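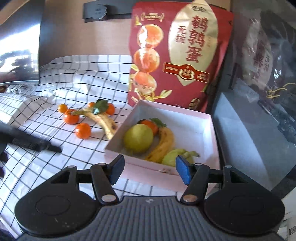 The Plalel fruit share packs on a Friday morning, and members collect from midday. Each box holds whatever has come in that week, shared out as fairly as we can manage. We use shallow card boxes with low sides, and the mix in them can be as plain as bananas, a tangerine with the leaves left on and a couple of green fruits. Anything not yet boxed goes straight on the tablecloth beside them. Naomi Mwaipopo asked for a page that new members could look through before their first collection, so the captions from this year's gallery are gathered on it, with a few notes on keeping the fruit once you have it at home.

Gallery last updated 2026-09-04

The tables
Two folding tables pushed together by the window. The cloth with the grid went on in March, when the old oilcloth split along the fold. It is washed at 60 and comes back nearly flat. If you are first in, please put it on before anything is unpacked.

Delivery
Crates from Mwakyusa, stacked inside the side door. The heavy ones stay on the floor until they are needed. Bananas come off the stack first and are never left under anything else.

Sorting
Subira Obura going through the pears. Hard ones to the left, ready ones to the right, and bruised ones into the bowl for the kitchen. She checks near the stalk with her thumb and leaves the rest of the pear alone.

Making up the boxes
The boxes arrive flat and the corners have to be pressed in firmly or they open when lifted. Large round fruit goes in first, then the tangerines, then bananas on top or down one side. Leave a little space. A box packed tight looks generous but the soft fruit suffers on the way home.

Tangerines with leaves
Several people have asked whether to take the leaves off. They can stay on for a few days if you like the look of them. Once they start to curl, snip the stem close to the skin. Pulling it can tear the peel and the fruit goes off from there.

Bananas, cut into hands
Kimutai Athumani cutting down the big bunches. Small households get the smaller hands. Brown tips are normal and the fruit below is fine. At home, keep them out of the fridge and away from the pears unless you want the pears to ripen quickly.

Guavas
We had these for three weeks running and they were the first thing to be swapped. If you haven't tried one, wait until it gives slightly when pressed and you can smell it across the room. The skin and seeds can be eaten. Siu-ming Chiu slices them with a bit of salt and chilli.

The swap shelf
To the right of the door. Leave what you won't eat and take something else. Please don't swap out of another member's box, even if you know them well.

Labels
Surname first, in marker, on the short side of the box. Long side labels can't be read once the boxes are lined up on the shelves. We ran out of the wide marker in the summer and the pencil labels were no use at all.

Boxes ready for collection
A busy Friday, with 94 boxes out by half past eleven. The usual number is lower in the school holidays. Late collections are kept in the back room until six.

Empties
Flat boxes back in the rack after use. We can reuse them as long as they are dry and the base is sound. Stained ones go to Musyoka Kaijage for his compost.

Kitchen bowl
Bruised pears and soft bananas on their way to becoming crumble. This batch fed 16 at the members' lunch, served with custard. The recipe is pinned up by the sink and there are spare copies in the drawer underneath.

Sending us your pictures
Members' own pictures are welcome, particularly of anything cooked or baked from a box. Hand them to Naomi on a Friday or leave them in the envelope by the swap shelf, with your name on the back and a line saying what it is.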